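Five-finger hand stops mid reach, faults on thumb joint

marlowbench
Joined: December
Posts: 27

Looking for ideas. We run a Lundurier hand on a bench arm, and the job is reaching for round buttons on a control panel. On 14th October it stopped partway through a reach with an overcurrent fault on the thumb. The arm held position but the hand wouldn't open on command. I hit the e-stop and had to back the thumb off by hand.

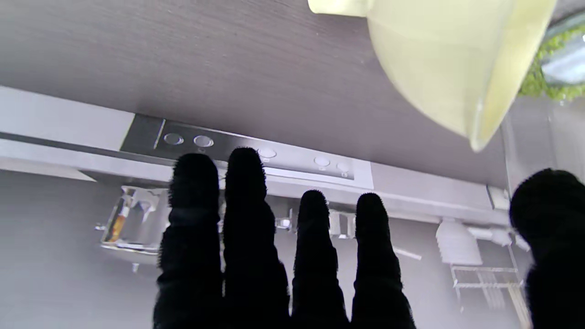 Log shows thumb current at 100 per cent for 2 seconds before the trip. It has done it 9 times now, always on the reach and never on the way home. Firmware is current.

tidewrack
Check the covering first. Fibres get into the thumb joint and wind round the pin. Ours did the same until we trimmed it back.

Nillberg_Dave
I don't buy that. Fluff would fault in both directions. Sounds like the cable is pulling tight at full wrist angle. Unclip it and run the reach slowly.

tidewrack
It won't fault both ways if the joint only loads up on the reach. Seen it on two hands.

marlowbench
Unclipped the cable and it still tripped. Pulled the covering off the thumb and there was a fair wad of fibre at the base. Cleaned it out, no trips so far, but I've only done a few runs.

Nillberg_Dave
Fair enough. I'd still want to know why the hand wouldn't open after the fault. That's the part that could hurt someone.

marlowbench
Agreed. I've emailed the dealer in Warnisia about it. Hand stays locked out until they answer.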